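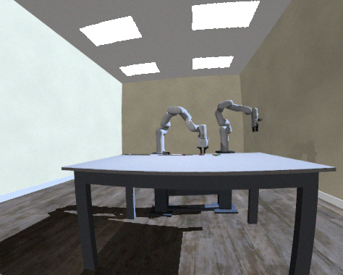
The case for printing the units

Tuesday, January 28, 2020

A number without a unit is an incomplete record. Most people who work with measurements would agree with that sentence, and most of them have at some point this month sent or received a spreadsheet that violates it. I think the fault lies mainly with the forms, tables and export tools we use, and that the fix is cheap enough to be made a requirement.

Consider a column headed "Flow." The values run from 30 to 200. A hydrologist reading it will assume liters per second or cubic feet per second depending on where she trained. A plumber will assume gallons per minute. The column is valid under each reading, and nothing in the file will flag the wrong one. A range check passes, since the range was written by someone who knew the unit and left it out there too.

I ran into this in September while reconciling two sets of well records for the Stirnosdale water district. The older set had been keyed from paper cards. The newer set came out of a package called Brisa, which the district adopted when it replaced its pumps. Both sets had a field named "Depth," and in both the entry for the third well was 40. On the cards the figure was in meters and gave the depth of the pump intake. In Brisa it was in feet and gave the depth to standing water at the last reading. The two values matched exactly, so the merge script treated them as confirmed and moved on. Wells where the numbers disagreed were set aside for review and corrected within a week. The one where they agreed stayed wrong through two reports.

Disagreement gets looked at. Agreement does not. Any reconciliation process that relies on comparing bare numbers will pass some fraction of errors by coincidence, and those are the ones that persist, for the simple reason that the process has certified them.

The usual objection is that units belong in the documentation. A well-run project has a data dictionary, the dictionary defines each field, and repeating the unit beside every value wastes space. I accept the premise and reject the conclusion. Data dictionaries are written once and files are copied many times. By the second copy the dictionary has usually been left behind. By the third, someone has exported a subset to plain text, dropped the header comments and renamed two columns to fit a template. The Stirnosdale cards had a dictionary. It was a typed sheet in the front of the first drawer, and it was accurate. It was not scanned with the cards.

A second objection is that units in a cell turn a number into text, which breaks sorting and arithmetic. This is correct for units typed into the cell, and I do not recommend that. The unit should go in the field name: "depth_to_water_ft" instead of "Depth." The name is longer. It survives export, since export tools preserve field names even when they discard everything else. It also states what was measured, which the word "Depth" did not.

For mixed columns, where the unit varies by row, a separate unit column next to the value column is adequate. It doubles the number of columns and makes the table ugly in print. I have not found a better arrangement. Converting everything to one unit at entry looks cleaner but destroys the original reading, and rounding during conversion cannot be undone later. If a gauge was read in feet, the record should hold feet.

A third objection comes from people who design forms. Labels with units are said to be cluttered, and users are said to know what they are entering. The second part is testable, and the paper forms I have handled do not support it. When the Alemneh pump log was revised, the unit was taken off the pressure line to make room for a signature box. Entries after the revision include psi, bar and one that can only be feet of head. The operators knew what they were entering. They were entering different things.

Vendors could settle most of this. Vukance, which makes the level sensors now used in the district, writes its log files with the unit in the first line and the bare field name in the second. Every spreadsheet program I have tried lets the user skip the first line on import, and most users do so, as the import fails otherwise. Moving the unit down one line and attaching it to the name would take a programmer an afternoon. I have sent this request to the support address twice.

What I would ask of agencies is narrower than a data standard, and should not wait for one. Refuse any table submitted with a numeric field whose name does not carry a unit or the word "count" or "ratio." The check can be run by a short script or by a clerk with a pencil. It does not verify that the unit is the right one. A wrong unit that has been stated can be challenged by a reader who knows the equipment, and a missing unit gives that reader nothing to challenge.

Dates need the same treatment, and time zones more than dates. The pump logs record the hour of each start in local time with no offset, and the clocks were changed by hand.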